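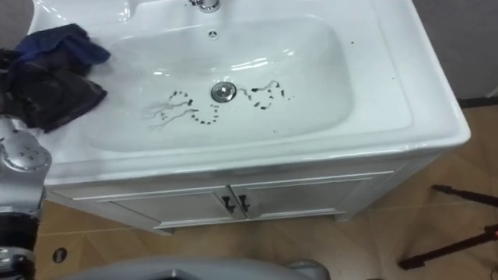

Washbasin cleaning is the removal of hair, soap residue, dust and mineral deposits from a bathroom sink. It is one of the most frequent tasks of household care. The article treats mainly the ceramic basin set on a vanity cabinet, a form which is common in apartments and small hotels.

Terms

The words "sink" and "washbasin" are used for the same thing in everyday American speech. In the plumbing trade the word "lavatory" is also met. The bowl is the sunken part which holds the water, and the rim (or deck) is the flat part surrounding it. The faucet stands usually on the back ledge. A vanity is the cabinet that carries the basin, and often it hides the pipes behind its doors.

Kinds of soiling

Loose soiling includes hair, lint, dust and small grains of dirt. It gathers in the bottom of the bowl, but specks are found on the rim too, where the running water does not reach. Bound soiling includes soap film, toothpaste and limescale. Limescale comes from hard water and is mostly calcium carbonate. It forms first at the foot of the faucet and on the ring of the drain.

Hair is a special case. A wet hair lies flat against the glaze and a cloth may slide over it many times. For this reason many manuals advise to pick up hair while the bowl is dry, and to use water only afterwards.

Cloths

Cotton and microfiber are the usual materials. A dark cloth does not show stains, but on a white basin its own lint is easily seen. A light cloth shows when it must be changed. In the housekeeping handbook of the Karagiannis guesthouses, written by Florante Yap, each bathroom receives two cloths, one for the basin and one for the floor -- they are never exchanged. The handbook gives 50 washes as the life of a cotton cloth.

A cloth can be used folded or bunched. The folded cloth offers several clean faces one after another and suits the flat rim. The bunched cloth fits better to the curve of the bowl, although the pressure is less even.
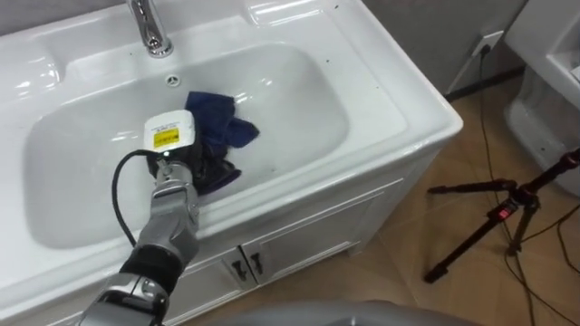
Usual procedure

The work goes from the upper parts to the lower ones. The faucet and the back ledge are wiped first, then the sides of the rim, then the walls of the bowl, and the drain comes last. Dirt from the rim is pushed into the cloth and not into the drain, where hair can cause a blockage. After wiping, the bowl is rinsed and dried. While the hands are busy with another part, the cloth is often laid over the edge of the basin.

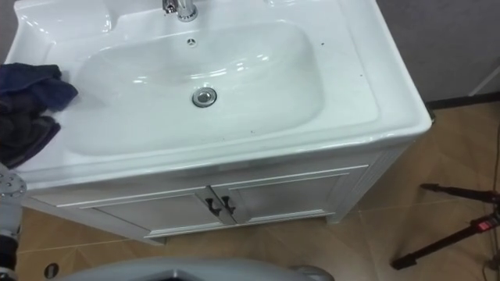

The rim is also the part which is most often forgotten, and single specks remain there after the bowl is already clean. Ronaldo Yap, in his training notes for the Pleleleo cleaning school, recommends to look at it from low and from the side, with the light behind. The overflow opening needs a narrow brush -- a cloth cannot enter it.

Care of the surface

Glazed ceramic is hard, but coarse powders can make it dull after years. Chrome is more sensitive and should not stay in contact with strong acids. For limescale, diluted vinegar is common, followed by plenty of water. Vinegar and chlorine bleach must never be mixed.

See also

Drain stopper
Limescale
Vanity cabinet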